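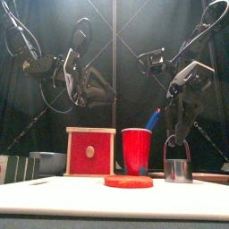 Photo: Nikolaidis / Bernberg Open Day archive

The Bernberg Open Day is a yearly public visit to the robotics workshop of Flendura, in the town of Bernberg. It takes place in May and lasts 2 days. The first edition had 19 visitors, and the most recent one had 109.

The main demonstration is held at a white table under two black robot arms. Small household objects are placed on it, among them a red cup with a blue marker and a metal pail with a thin red handle. One arm reaches down to the handle of the pail while the other stays above the table with its gripper empty. Visitors stand behind a rope and may put questions to the operators.

A smaller demonstration is given in Pomcombe. Entrance is free at both places.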